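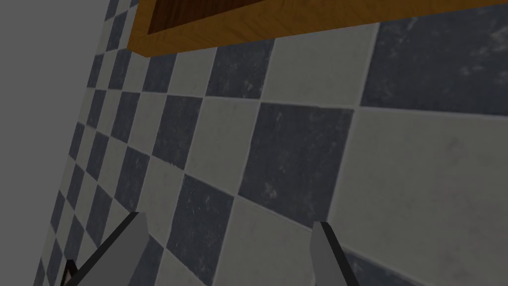
Dark and off-white tiles in a checkerboard, rendered.

How to seasonally adjust a monthly series with ratio-to-moving-average

Posted 8/10/23 by Mitiku Shiferaw

Monthly economic data usually carries a seasonal pattern. Retail hiring rises before the holidays, construction slows in winter, and school payrolls drop in summer. If you compare one month with the month before it and do not remove that pattern, most of the change you report will be seasonal.

The steps below use a plain spreadsheet and the classical multiplicative method. It is less refined than the programs run by statistical agencies, but every number can be traced by hand. The example series is monthly job postings for the Degefa district, as exported from the Iltelov table.

What you need

At least four full years of monthly data. Five or more is better.
One observation per row, oldest at the top, no missing months.
All values above zero. The multiplicative method divides by the trend and fails on zeros.

Step 1. Lay out the columns

Put the date in column A and the raw value in column B. Leave row 1 for headings, so the first January is in row 2. Label columns C through F: Trend, Ratio, Factor, Adjusted.

Step 2. Compute the centered moving average

A 12-month average has no middle month. The usual fix is a 13-term average in which the first and last terms get half weight. The first row where it can be computed is row 8 (July of the first year). In C8 enter:

=(0.5*B2+SUM(B3:B13)+0.5*B14)/12

Fill down and stop six rows before the end of the data. The first six and last six rows of column C stay blank. Do not extend the formula into them, as it will pick up empty cells and understate the trend.

Step 3. Compute the ratios

In D8 enter =B8/C8 and fill down to the last row that has a trend value. A ratio of 1.08 means the month ran 8 percent above trend.

Step 4. Average the ratios by month

On a second sheet, make a table with one row per calendar month and one column per year, and copy each ratio into its cell. Take the median across each row. The mean also works, but a single strike or storm will pull it.

Check April by eye. Easter falls in March in some years and April in others, and the ratios for both months can split into two groups. This method does not correct for that. If the split is large, note it next to the published figure.

Step 5. Normalize the factors

The 12 medians should sum to 12. They rarely do. Multiply each one by 12 divided by their sum. The results are the seasonal factors. Enter them in column E against the matching months, including the six rows at each end that have no trend.

Step 6. Adjust

In F2 enter =B2/E2 and fill down to the last row.

Worked line

The raw April count for Degefa was 157 postings, with a factor of 0.92. The adjusted value is 157/0.92, or 170.7. The raw October count was 271 with a factor of 1.14, giving 237.7. The raw gap between the two months is 114 postings. The adjusted gap is 67.

Checks before you publish

Sum the raw and adjusted values for each full year. The totals should be close. A large difference usually means a factor is attached to the wrong month.
Plot column F. If a peak still repeats in the same month each year, the factors are stale or the pattern is changing.
Keep the raw series next to the adjusted one in any table you release.

Revisions

Factors change when a new year of data is added, so past adjusted values change too. Recompute once a year and keep the factors fixed in between. Store each set with the date it was computed.

Small series

Where a typical month has fewer than about 20 observations, the ratios are mostly noise. Combine areas first. We merge Jatara and Ellow for this reason and adjust only the total.

Correction: an earlier version of Step 2 gave the divisor as 13. It is 12. Thanks to Chaminda Chowdhury for the note.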